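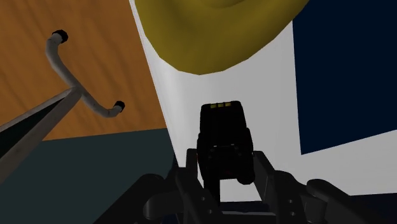 Issue 166, page 6

Open day at Skirex: a morning with the simulated gripper

Members who signed up for the spring visit went to see Skirex, who share the upper floor of the old Mirnar mill building. The group met in the car park at 9.30 and was taken up in two parties, as the lift is small. Tea was laid on, and there was a short talk before the demonstration began.

Skirex write software for testing robot arms. They don't build the arms. Most of what we were shown took place on a large screen at the end of the room, where a two-fingered gripper was being put through its work in a simulated room. The software draws the gripper, the things it has to handle and whatever is standing nearby, and works out what would happen if the fingers closed at a given speed and with a given force.

The view on the screen is the one the robot itself is given to work from, looking out past its own fingers. This takes a little getting used to. The gripper stays put at the bottom and the rest of the room moves about behind it. In the picture at the head of this item the fingers have a black, boxy object between them, much like a small battery pack, with three small yellow pads in a row on its upper face. Behind it is a big white panel, and further off to the left there is a wooden surface and a grey rod with a forked end.

Several of us remarked on how plain it all looked. The colours are flat and there isn't much surface detail apart from the grain on the wood. Our hosts said this was a choice. A plainer room can be drawn faster, and when they want more variety they change the colours, the lighting and the positions of things between one run and the next. They had found that a robot trained on one tidy room did badly when it was moved to another, and a change of wall colour was enough to upset it.

The demonstration was run in three parts. First the gripper was driven by hand, using a controller like the ones sold with games consoles. Visitors were invited to have a go. It is harder than it looks, mainly in judging how far away a thing is, and most of us closed the fingers too early. After that the software was left to run by itself at normal speed. Lastly we watched a set of runs played back at many times the normal speed, with the results listed down the side of a second screen.

The figures given in the talk were as follows. A full test is 2,000 runs, started in the evening and left overnight. In the test they had finished before our visit, 990 runs ended with the object put down where it was meant to go, which is just under half. They were quite open about this. The previous version of the program had done worse, and they expected the next to do better once the trouble with letting go had been sorted out. Picking up is now fairly dependable. Putting down is where most of the failures happen.

There were plenty of questions. One member asked whether success on the screen meant success with a real arm. The answer was that it helps but doesn't settle the matter. Friction is the hard part, and so is anything soft. Cloth, bags and cables are left out of the present program for that reason. Programs that do well are sent on to Nindent, who have real arms to try them on and send back a report.

Another member asked about the cost of the computers. We were told they rent time on larger machines for the overnight tests and use ordinary desktop computers during the day. Someone else asked about jobs, and there was a fair discussion which ran past the time allowed. The second party had a shorter turn with the controller as a result, and we have asked whether they might be given another chance later in the year.

A few practical points for anyone going on the next visit. The room is warm, so leave your coat downstairs. The screen is best seen from the left-hand side, where there are chairs. The sped-up playback flickers a good deal, and anyone troubled by that may prefer to wait in the tea room until it is over. Parking is free until noon, after which you need a ticket from the machine by the gate.

Our next outing is to Koutsoukos in June, where we will be shown a packing line. Places are limited to one coach. Please put your name on the list at the monthly meeting or return the slip on the back page, and say if you need a seat near the front. Lunch isn't included, but there is a café across the road from the works.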